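格里尔斯卡爵士之夜（Grilska）常见问题

更新于 7/7/21

大家好，我是兹迪斯拉娃·尤尔乔（Zdislava Jurčo），在格里尔斯卡负责排演出、回邮件，偶尔也帮忙调一下那架脾气不太好的立式钢琴。这几个月收到的来信特别多，有些问题我一个星期能回好几遍，所以干脆坐下来把它们写在一起。写得有点啰嗦，请多包涵，反正爵士乐迷的耐心一向不错，一段鼓独奏都听得完，这一页也一定看得完！

第一次来，完全不懂爵士，会不会很尴尬？

一点都不会，真的。我自己第一次听现场的时候，连主题什么时候结束、即兴什么时候开始都分不清，跟着旁边的人鼓掌，还鼓早了。我们的听众里有学了一辈子音乐的老先生，也有下班路过、听见萨克斯声就推门进来的人。您要是想提前做点功课，可以找一两张节奏比较清楚的硬波普唱片听听，先跟着贝斯走，听熟了再去听铜管。什么都不准备也完全可以，坐下来，点杯喝的，让耳朵慢慢习惯就好。

演出几点开始，一共多长？

每晚两场，中间休息30分钟。每一场大约一个钟头，不过乐手们来了兴致常常会多吹一阵，我从来舍不得去打断他们。晚上七点开门，八点开始第一场。想坐得离台近一些的朋友，请尽量在开门后不久就到，前排的位子走得很快。

场地有多大？可以订位吗？

全场可以容纳165人，其中60个是座位，其余是站着听的区域，靠吧台那一边。座位可以提前写信来订，站位当天在门口买票就行。订了位但临时来不了，请务必告诉我一声，哪怕是开演前一刻也没关系，门口总有人盼着能坐下来听。

票价是怎么定的？学生有优惠吗？

票价每一场不太一样，要看乐队有几个人、从多远的地方来，具体请看当月的节目单。学生出示证件可以买半价站票，音乐学院的学生周中还可以免费听第二场，这个规矩是老店主佩里奇（Perić）先生留下来的，他说当年自己就是蹭第二场蹭出来的乐迷，我们一直保留到今天。

Astholm 四重奏什么时候再来？

这大概是今年我收到最多的一个问题！他们十一月会回来，连演3晚。熟悉他们的朋友都知道，这支乐队早年是很规矩的原声编制，钢琴、低音提琴、鼓和次中音萨克斯，曲目也以标准曲为主。新专辑换了电钢琴和电贝斯，鼓的打法也直接了许多，有几首几乎可以当舞曲来听。有位老听众写信问我，他们是不是“不要爵士了”。我把新专辑反复听了好多遍，我的感觉是和声还是他们的和声，萨克斯那种拖在拍子后面半步的吹法也一点没变，只是底下的律动更沉、更往前推。三晚的曲目会有所不同，头一晚全是老曲子，第二晚演新专辑，最后一晚他们说到时候再看，那就到时候再看吧。

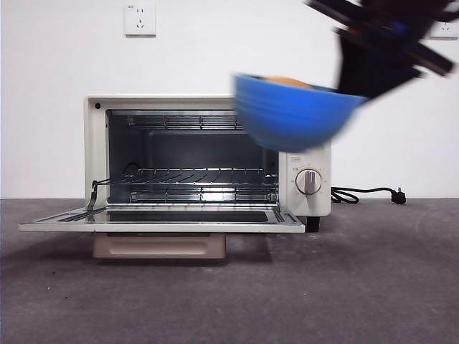
新专辑可以在现场买到吗？

可以，黑胶和CD都有，演出当晚在衣帽间旁边的小桌上卖。黑胶数量不多，每位乐迷请先买一张，给后面的人也留一点机会。乐手们第二场结束以后通常会出来坐一坐，签名、聊天都很随和，只是鼓手收鼓要花不少工夫，想找他签名的朋友请多等一会儿。

周中的即兴合奏（jam session）谁都可以上台吗？

谁都可以，但请先在门口的本子上写下名字和乐器，由当晚的领队来安排顺序。我们准备了钢琴、一套鼓和一台贝斯音箱，管乐手和吉他手请自带乐器，鼓手请自带鼓棒。曲子从大家都会的开始，布鲁斯、《秋叶》、《蓝色波萨》这一类，调性上台前商量好。每人独奏两到三个循环就很好了，后面还有人捧着小号在等呢。歌手也非常欢迎，请记得自己唱哪个调，最好带几份谱子来，钢琴手会感激您一整晚的。

我水平一般，上台会不会被笑话？

我在这里这么些年，听到过吹错的、数丢拍子的、唱到一半忘词的，台下给的掌声往往比平时还热烈。迷路了就停下来听贝斯，听到熟悉的地方再进去，大家都是这么过来的。实在紧张，可以先来听两三次，跟领队打个招呼，他会挑一首慢一点的曲子陪您。

Dallard 工作坊是什么？和你们是一家吗？

不是一家，但来往很密切。Dallard 是几位乐手自己办的教学工作坊，教节奏、听音和即兴的基础，也有专门讲放克和灵魂乐律动的课。报名请直接找他们，我这边没有名额可以转让，虽然每次都有人来问。课程结束时学员会在我们这里办一场汇报演出，不收门票，气氛特别好，家长、邻居、同事都来，我每次都听得很高兴。

演出时可以录音、拍照吗？

拍照可以，请关掉闪光灯，也请不要把手机举得太高，后面的人是来看乐手的手指的。录音录像需要乐队本人同意，请提前写信，我来替您问。有些乐队非常大方，有些则正在磨新曲子，不希望半成品流出去，这一点请大家体谅。

可以带孩子来吗？

第一场可以，由大人陪同就好。第二场时间晚，声音也大一些，不太适合年纪小的孩子。靠近鼓的位置对小朋友的耳朵不太友好，订位时请告诉我有孩子同来，我会尽量安排在侧面靠后的桌子。

我们的乐队想来演出，怎么联系？

请写信给我，附上两三段现场录音，不必剪辑得很漂亮，手机录的排练也行，我更想听你们几个人在一起的时候是什么样子。请写清楚编制、有没有原创曲目、需要什么设备。节目一般要提前几个月排，所以请别因为一时没有空档就灰心。每一封信我都会听完再回，有时回得慢，如果过了一个月还没有消息，尽管再来催我一次，我不会介意的。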